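Reading about rivers from a kitchen chair

2026-07-14

I finished Nosipho Masilela's book on the Hurkevik last week and have been trying to decide what I think of it. It is called A Year of Low Water, and I picked it up because the cover mentioned a ferry. I will read most things with a ferry in them.
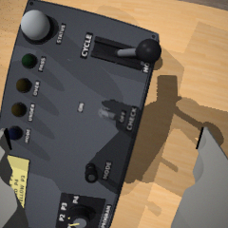 The ferry doesn't turn up until page 101, and by then I had stopped waiting for it. The first part is all about a rowing boat. Masilela bought it from a man at Sultorwood who had kept hens in it, and she spends a long chapter scraping, filling and painting before she gets anywhere near the river. I know some readers will lose patience there. I didn't, although I skipped the two pages on primer.

She moved to the Hurkevik after leaving a job in a town she never names. The plan was to row a stretch of the river each week for a year and write down what she saw. She says early on that she had rowed perhaps twice before, on a park lake, and was bad at it. The early trips are short. On one she gets as far as the first bend, loses an oar, and spends the afternoon on a mudbank eating a pork pie. The oar is handed back to her by a woman walking a dog, who has nothing to say about it at all.

What I like is how little she makes of things. Most books of this sort have a moment where the author looks at a heron and understands her childhood. Masilela looks at a heron and says it had a bad leg. Three chapters later she sees it again, with the same bad leg, and she is pleased. I was pleased too.

The river itself is not much to boast of. It is slow and brown and goes past the back of a sugar works. Above Sultorwood it splits, and the smaller arm, known locally as the Lapointe cut, was dug to take barges round the shallows. The chapter on the cut is the best in the book. She had expected it to be dull, a straight ditch with a towpath, and ends up going back to it through most of May. There are notes on the lock gates, on the old mooring rings and how deep the ropes have worn into the stone, and on a family of coots that nested on a floating door. She measures the depth with a marked pole and puts the readings in the text, which some people will find tiresome. I copied a few of them out.

I did have trouble with the middle. Between the cut and the ferry there are 26 pages on the history of the fishing rights, and they read as though they were written for another book. There is a dispute over eel traps that goes through three generations, and I could not keep the cousins apart. A family tree would have helped. So would a map, come to that. The only map in my copy is printed across the fold, so Sultorwood disappears into the spine and you have to take her word for where it is.

The ferry, when it comes, is a chain ferry that takes two cars and anyone on foot. She gets a winter job on it collecting fares. The crossing takes four minutes. She makes it over and over, and the writing changes in this part, with shorter sentences and much less about birds. She puts down what people say to one another when they are stuck side by side on a deck with nothing to do. A lot of it is about parking. There is an old farmer who crosses each morning to look at a field he sold years before, and she never asks him why, so we don't find out. I thought that was right, though my sister, who read it before me, thought it was a cheat.

My sister and I differ about the ending as well. The year runs out and Masilela has not done the whole river. She is short by about 15 miles, mostly the tidal part, and she says so in a single paragraph and then tells us what she had for supper. My sister wanted the sea. She said you can't write a book about going down a river and stop before the salt water. I can see that. But the tides down there are strong and the boat was small, and I believed her when she wrote that she was frightened of it.

I have read a fair few of these books now. My father had a shelf of them in the back room, mostly men in small yachts, and I went through them in the school holidays without ever wanting to go to sea myself. I get sick on a pedalo. What I wanted was the food lists and the weather, and the bit where something breaks and has to be mended with the wrong tool. Masilela is good on that. When a rowlock goes she ties the oar in with a dressing gown cord and gets home at dusk with her hands in a state.

The one I always compare others with is a thin book called Jundberg and Back, which was on the end of that shelf and has lost its cover. It is about two brothers taking a cargo of roof tiles up a river in the wrong season. Hardly anything happens and they don't get on. I must have read it six or seven times. A Year of Low Water is not as good as that, partly because there is only one person in the boat and so no arguments, but it will go next to it.

A word about the edition. Mine is the paperback and the print is small. The line drawings at the heads of the chapters are by the author and are better than she lets on, especially the coots. There is no index. The glossary at the back gives "thwart" and "painter" but leaves out "rond", which she uses all the time and which I had to look up. It is a strip of marshy ground between the river and the bank.

If you want to try it before buying, start with the Lapointe chapter and see how you get on. The library had it on order when I asked. I'd lend you mine, but my sister has it back again to check something about the farmer, and after that I have promised it next door.

Next I have a fat one about lighthouse supply boats, which I have been putting off. I am 100 pages in and they are still loading coal.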